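Product Review: The Drisetti Home Inspection Planner

Reviewed for the Mirkside Homebuyer Education Office

Buyers who have had an offer accepted usually have a short window in which to arrange an inspection, read the report and decide what to ask of the seller. The Drisetti planner is a paid web tool intended to keep that work in order. Our office used it through the month of April on three purchases in the Drikumlow area, with the consent of the buyers.

Setup requires the address, the closing date and the length of the inspection period. The planner then produces a calendar of deadlines and a checklist of 101 items, grouped by room and by system. The kitchen and built-in storage section is the most thorough. It asks the buyer to open every door, test hinges and handles, and note any fixture the seller intends to remove.

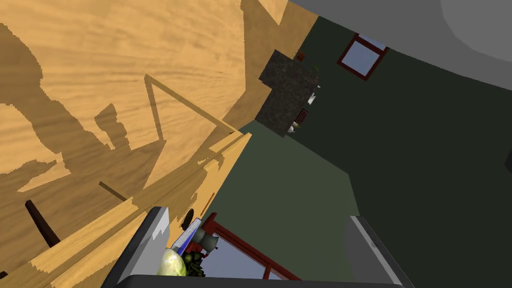
Tayla Bright wrote to us that the checklist had been too long for a first visit, and that she would have preferred to see the roof, foundation and drainage items first, with cabinets and closets left for the final walk-through. She completed fewer than half of the entries before her appointment ended.

We agree with that criticism. The items can be reordered by hand, but the new order is not saved when the file is shared with an agent or a spouse. A buyer who shares the list must begin again. The publisher should correct this before adding further features.

The repair request worksheet is considerably better. Each finding may be marked as a safety matter, a defect or a preference, and the worksheet totals the estimated costs in each group. In one of our three purchases the safety items came to $1,298, a figure the buyer was able to present to the seller on a single page. Estimates must be entered by the user, and the planner offers no local prices. 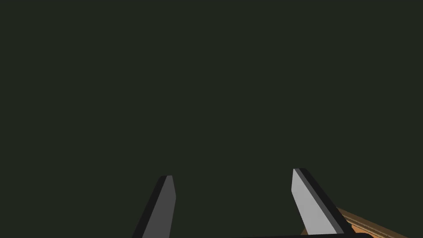
Deadline reminders were sent by e-mail and arrived on time in every case but one. The missed notice concerned a loan contingency, and the buyer learned of the date from her lender. We advise users to keep a written copy of all contract dates and to confirm them with the closing agent.

The competing Hoani planner is simpler and lacks a repair worksheet, but its reminders gave us no difficulty. Buyers of newer condominiums may find it sufficient. For older detached houses, the Drisetti product remains the stronger choice.

Overall rating: 7 out of 10. Recommended with reservations. The planner does not replace a licensed inspector or legal advice on the terms of a purchase contract.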